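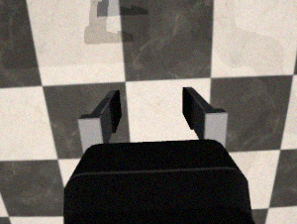

How to paint a checkerboard on an old plywood floor

I have wanted a checkered floor since I was nine, and last March I finally painted one in my back hall. It cost me a few cans of paint and a very sore pair of knees, and I would do it again tomorrow! If your floor is sound and flat, you can do this too. You don't need to be an artist. You need a tape measure, a chalk line and some patience between coats.

What you'll need

Porch and floor enamel in two colors
Bonding primer
Clear water-based floor finish
Chalk line, long straightedge, pencil
Painter's tape (the low-tack kind, and more of it than you think)
Sanding pads, a good angled brush, a small foam roller
Knee pads, please

Getting the floor ready

Pull every staple. Sink any nail heads, fill the holes, and let the filler dry hard before you sand. I scuffed the whole floor, vacuumed twice, and wiped it down with a damp rag. Then one coat of primer and a night's sleep.

After that, roll the lighter color over everything – the whole floor, wall to wall. Two coats. It feels like a waste of paint, but you only have to tape for the dark squares later, and it goes so much faster.

Laying out the grid

Find the middle of each wall and snap two lines that cross in the center of the room. Check the corner where they meet with the 3-4-5 trick: three feet along one line, four feet along the other, and the distance between those marks should be five feet exactly. My first try was off by half an inch and I'm so glad I caught it. Old houses are never square, so don't measure from the walls!

Work outward from the center. Twelve-inch squares are the classic, but I love a bigger square in a small room. Mine are 16 inches and the hall looks wider for it. Use blue chalk, never red (red stains, ask me how I know). 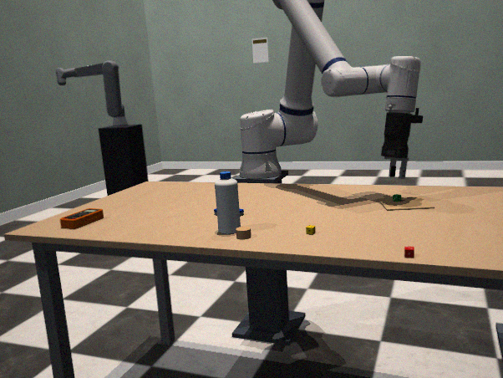 Image credit: Wyn Prydderch / Brarklow

Taping and painting

Put a small scrap of tape in every square that stays light. You will lose your place otherwise, I promise. Then tape around the dark ones, with the tape sitting outside the pencil line, and press the edges down with an old gift card.

Now for my favorite step. Brush a thin coat of the light color along the tape edge and let it dry. It seals any gaps, so the dark color can't creep under. Roll on two thin coats of dark, and pull the tape while the second one is still a little soft, back over itself and slowly. Those crisp corners! I called my sister into the hall to look at them.

You can't tape squares that touch at the corners all at once without covering a bit of a neighbor, so do every other row, let it dry overnight, and come back for the rest.

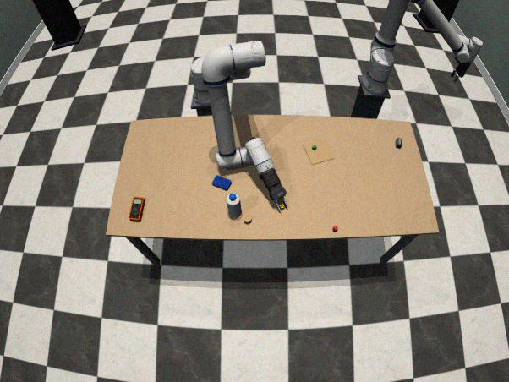
Gizella Kun wrote to tell me she skips the tape on her last row by the baseboard and cuts it in by hand with the angled brush, and that a wobble there never shows once the shoe molding is back on. I tried it in the closet and she's right.

Sealing

Give the paint three full days. Then three coats of clear finish, with a light sanding between them. Socks only for a week, and keep the rugs rolled up for a month so the finish can cure.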